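4. Oiling your Lorach table top

Your Lorach top leaves the Dendport workshop with one thin coat of oil, which is just enough to see it safely to your door. The next coats are yours, and they're a real pleasure to put on – the grain comes up beautifully!

You will need the tin of Ikilix oil from the box, two lint-free cloths and the grey sanding pad.

1. Clear the top and wipe it with a barely damp cloth. Leave it to dry for 30 minutes.

2. Rub the whole surface lightly with the grey pad, always along the grain. Go gently at the corners.

3. Stir the oil well (don't shake it) and put a small amount on the cloth. Work it in with long, even strokes.

Dark tops can look patchy between coats, with smudges and paler streaks. Carry on as normal and judge the colour when the last coat is dry.
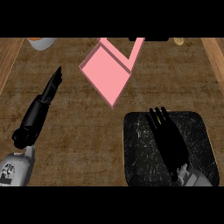 4. Wait 19 minutes, then wipe off whatever the wood hasn't taken in. Be thorough, as any oil left on top will turn sticky.

5. Leave the table for 9 hours before the second coat. Overnight is easiest.

CAUTION: Oily cloths can catch fire by themselves. Lay them flat outdoors to dry, or soak them in water before you throw them away.

Note: If you chose the Villalobos bench as well, oil it on the same day from the same tin – the two will match so much better. Skip step 2 on the bench legs.

Close the tin firmly and store it upright, away from frost. For cleaning and everyday care, turn to section 5.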